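The old wagon finally idles!
2010-12-19

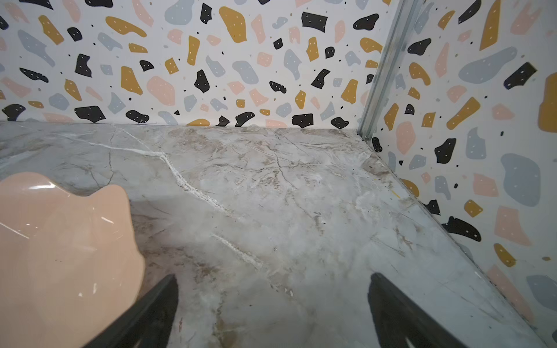 Gray and white marble pattern, with one bright vein running across it.

I have been chasing a hunting idle on the wagon since October and tonight it just sat there and purred. I am so happy I could sleep in the garage!

For anyone with the same trouble: I had already cleaned the throttle body and swapped the idle air valve (two of them, the second from the yard in Bradthorpe). No change. Cold starts were fine, then once it warmed up the needle would swing up to about 2,000 and drop back until it nearly stalled.

Jitendra Dixit told me to quit buying parts and smoke test it. So Baldur and I rigged up a tester from a paint can, and within 3 minutes there was a lovely gray curl coming out from under the intake manifold – right at the back, where you can't get a finger in. The gasket had split between two bolts.

New gasket, fresh vacuum hose, battery unhooked overnight so the computer could relearn. Next up is the rear wheel bearing, which howls all the way to Jondness.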